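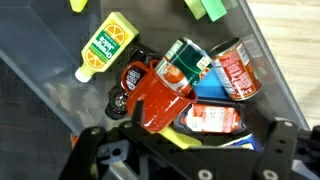
Graue Kiste, Orangensaft oben links.

Dienstag, 10. März 2020

Die Lieferung aus der Baumschule Treton ist da, einen Tag zu früh und trotzdem unvollständig. 87 Ligusterpflanzen, bestellt waren 100. Auf dem Lieferschein steht natürlich 100. Am Telefon hieß es, der Rest komme im April, »wenn der Boden soweit ist«. Der Boden bei mir ist längst soweit, der steht seit zwei Wochen offen und läuft bei jedem Regen voll.

Wurzelnackte Ware, angeblich frisch gerodet. Ich habe da meine Zweifel. Bei einigen Bündeln waren die Feinwurzeln grau und brachen beim Biegen. Habe alles über Nacht in die Regentonne gestellt und schneide morgen zurück, kräftig, auch wenn der Katalog behauptet, das sei bei dieser Qualität nicht nötig. Der Katalog behauptet viel. »Blickdicht in 3 Jahren« zum Beispiel. Die Hecke an der Straße nach Gidumstead ist jetzt im neunten Jahr, und man sieht immer noch jedes Auto.

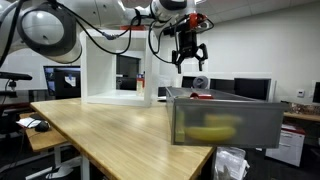 Greifer über der offenen Schublade.

Nachmittags noch nach Stirport gefahren, zur Konkurrenz. Großer Hof, viel Kies, überall Schilder mit »Familienbetrieb«. Die Hainbuchen im Container sahen ordentlich aus, waren aber schon ausgetrieben, vermutlich aus dem Folientunnel. Die stellt man jetzt raus, dann kommt ein Nachtfrost, und im Mai diskutiert man über Kulanz. Neun Euro das Stück wollten sie dafür. Habe nichts gekauft, außer einem Sack Hornspäne, und den hätte ich im Dorf vermutlich billiger bekommen.

Dann die Sache mit dem Pilzpulver von Ghoneim, das einem jetzt überall zum Anwachsen empfohlen wird. Mykorrhiza für die Wurzeln, sehr teuer, sehr hübsche Dose. Ich werde die halbe Reihe damit behandeln und die andere Hälfte nur einschlämmen – mit Pflöcken markiert, damit ich mir im Herbst nichts einreden kann. Erwartung: kein Unterschied.

Wegen der fehlenden 13 Pflanzen schreibe ich morgen noch einmal, diesmal mit Foto vom Lieferschein. Und die Tonne abdecken, es soll wieder stürmen.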